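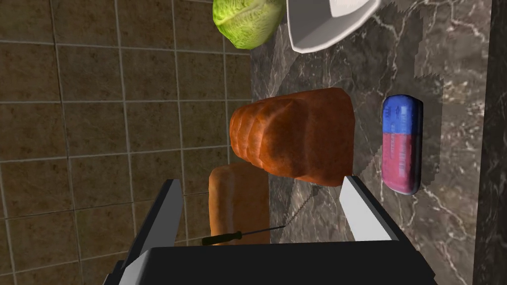

What do I need to run the Waaka 7 at home?

A working internet connection, a spare power point within a couple of metres of it, and whatever login details your provider gave you. If you're on fibre the Waaka 7 plugs straight into the box on the wall. Older copper lines need the modem you already have, kept in bridge mode.

Waaka 7 Home Router
Sold and supported by Dostcombe
In stock. Ships next business day if ordered before 2 pm.

Quick version: mid-priced home router, good wifi, decent phone app, no subscription. Suits a normal house with streaming, homework, a bit of gaming, someone on a video call in the back room. Not the one for a big rural place with sheds, see the Prevholm kit further down.

What's in the box
Waaka 7 router
Power adapter
One network cable, short. Buy a longer one if your wall box is in the garage, they always are
Quick start card
Two screws and plugs for wall mounting

Ports and buttons
4 network ports on the back for the TV, console, desktop etc.
1 internet port, the blue one. Goes to the wall box or modem.
1 USB port, for sharing a drive. Works, slow, fine for photos.
Reset is the pinhole underneath. Hold it in with a paperclip until the light goes orange.
Wifi off switch on the side, a real switch. Handy.

Setting up
Unplug the old router first. Turn off the wall box as well and leave it off for 5 minutes, some providers hang on to the old router's details and won't talk to the new one otherwise. Cable from the wall box into the blue port. Power on both. Wait for a solid white light.

Then get the Ulta app on your phone, join the network printed on the sticker, follow the prompts. It'll ask for your provider. If yours isn't on the list pick Other and type in the username and password from your welcome letter. Lost the letter? Ring them, we can't look it up for you.

Change the wifi name and password when it asks. You can reuse your old wifi name and password exactly as they were, and then most of your gadgets will reconnect without you touching them. Saves an afternoon. Printers are the usual exception.

Ulta app
Free for the life of the router. Does the basics: guest network, pausing a device, bedtime hours for the kids, speed test, updates. You can see what's connected and rename things so it dosen't just say "unknown device" all the way down. No ads. You do need an account to manage the router away from home, but not on your own wifi.

Updates install overnight by default. Change the hour in Settings if you work nights.

Where to put it
Out in the open, up on a shelf, near the middle of the house if the cabling lets you. Not behind the telly. Not in the metal comms cabinet with the door shut, we get more calls on that than anything else. Brick walls and fish tanks will both knock the signal around.

If the far bedroom is still patchy, add a Waaka 7 Satellite. Same app, same network name, pairs by itself when plugged in near the main unit. Move it once the light goes white. Halfway between the router and the dead spot is the go, not in the dead spot itself.

Is it faster than the one my provider gave me?
Depends on your plan. The router can't go faster than the line coming in. Where people notice is wifi in the other rooms and when everyone's online at once. Run a speed test on a cable first. If the cable is slow too, it's the line or the plan, so talk to your provider before you buy anything from us.

Will my home phone still work?
If your phone plugs into the wall box, yes, leave it there. If it plugs into your old router, check first. The Waaka 7 has no phone socket. Some providers will switch you across to the wall box port, some won't. Medical alarms and monitored security alarms, ring the alarm company before changing anything at all.

Can I use it with fixed wireless or satellite?
Fixed wireless, yes. Satellite, mostly. Depends if your provider allows a third party router, send us the name and we'll check.

Does it have mobile backup?
No. The Prevholm 2000 does. It takes a SIM and switches over when the line drops, and it comes with the outdoor aerial, so it's the pick for farms and anyone who can't be offline. Costs more, takes longer to set up. Needs its own data plan for the SIM.

Specs
Wifi: dual band
Mounting: shelf or wall
Lights: one on the front, can be dimmed or switched off in the app
Colour: white, or charcoal (charcoal back in stock June)
Security: WPA3, falls back to WPA2 for older gear
Warranty: 2 years from us, on top of your normal consumer rights

Delivery and returns
Standard post is free. Express is extra, price shows at checkout. PO boxes fine for the router, not for the Prevholm aerial, it's too long.

Change of mind is 30 days. Keep the box. Please do a factory reset before you send it back, and remove the router from your Ulta account or the next person can't set it up.

Faulty unit, email us the serial number off the sticker and what the light is doing. Colour, and flashing or solid. We'll usually send the replacement before the old one's back.

Support
Phone and chat, 8 am to 8 pm. Mornings are quieter. Have the app open and be near the router if you can.

Related products
Waaka 7 Satellite
Waaka 7 twin pack, router plus one satelite
Prevholm 2000 with outdoor aerial
Flat network cable, white, various lengths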